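Handheld grippers: soft V fingers or hard parallel pads?

Started by granard_ross
Thursday, November 5, 2020

granard_ross wrote:
OK so I have now had both finger sets on the handheld units long enough to have opinions, and I want to hear from people who disagree with me. Quick background for anybody who missed the July thread: two handheld grippers, same body on both, trigger operated, wide camera on top looking down past the jaw. Set A is the Munro hard pads, flat and parallel with a thin skin of silicone. Set B is the Fisorent soft fingers, the thick rubbery ones that angle in and make a V.

I love the soft ones. I really do! Picked up cups, tape rolls, a glue stick, a set of keys, a banana. The hard pads did all of those too except the banana (it survived, sort of) but I had to line up so carefully every time that my wrist was sore by lunch. With the V you just get close and squeeze.

Did 500 grabs with each set over a week. Dropped 23 with the hard pads and 6 with the soft. Same objects, same table, same me.

Ross Gourlay

futness_fan wrote:
Those are great numbers but what were you grabbing? If it's all cups and bananas then sure, soft wins. Try a washer lying flat on a table. Or a credit card. I ran the Fisorents for a month and went back to hard pads because anything thin just slides down into the V and sits there crooked.

granard_ross wrote:
Fair. Nothing flat in my set. Keys are the closest and I was picking them up by the ring, so that's a bit of a cheat. I'll add washers.

mcdonnie wrote:
Jumping in with the camera side of this because I think it matters more than the grip. The soft fingers bend when they load up, so where the tip is in the video and where the trigger position says it is are two different places. With hard pads they agree to within a hair. If you only want to pick stuff up, who cares. If you want to play it back on an arm later, you care a lot.

Donnie McIver

futness_fan wrote:
What Donnie said. My replays on the arm closed short every single time with the soft set. I ended up adding 3 mm of extra close to everything, and then it crushed the paper cups.

granard_ross wrote:
Hm. But the arm has the same fingers on it, no? So if it closes to the same trigger number the rubber should bend the same way. I got decent replays without adding anything. Are yours the old batch, with the smooth inside? Mine have ribs on the inner face and they hold a lot better than the smooth ones did.

futness_fan wrote:
Smooth. Didn't know there was a ribbed batch! That changes things a little. Not on the washers though.

tapeandglue wrote:
Total beginner here, loving this thread. Can you use the soft fingers on one unit and the hard pads on the other? I do mostly two handed stuff (hold the box with the left, put things in with the right) and it seems like the left could be hard and the right soft.

mcdonnie wrote:
You can, just keep separate calibration files and label the units. I mixed mine up once and lost an afternoon. I'd go the other way around, by the way. Soft on the holding hand so the box doesn't skate, hard on the one doing the placing.

granard_ross wrote:
Disagree with Donnie on that one, I like soft for placing because it forgives you on the way down. But try both, the finger swap is two screws.

One more vote for the markers while we're at it. If you run two units in the same room, put a square marker near the top of each one so the other camera can pick it up. We tried without at the Granard space and the left and right tracks drifted apart whenever I turned to face a blank wall. Stick it on flat, check that it isn't hidden when you hold the thing the way you normally hold it, and print it matte. Glossy is hopeless under ceiling lights.

futness_fan wrote:
Matte, yes. Also don't laminate them. Ask me how I know.

tapeandglue wrote:
Ordering the ribbed ones tonight. Do you have a view from the unit itself? I'm trying to work out how much of the shot the fingers take up before I commit to a lens.

granard_ross wrote:
Sure, view from one unit with the second one held up on the right. Fingers sit low and in the middle, body fills the bottom edge, and you still get most of the room with this lens. Marker is the black and white square on the other one.

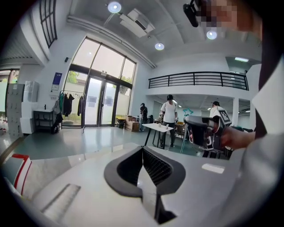
Replies to the lens question

mcdonnie wrote:
That's plenty of room to work with. I'd stay that wide. I went narrower once to get more detail on the fingertips and tracking got worse straight away.

futness_fan wrote:
I'd go a touch narrower myself, but I work at a bench and never look up. Depends on your space. Washer results when, Ross?

granard_ross wrote:
Weekend, if I can find the washers.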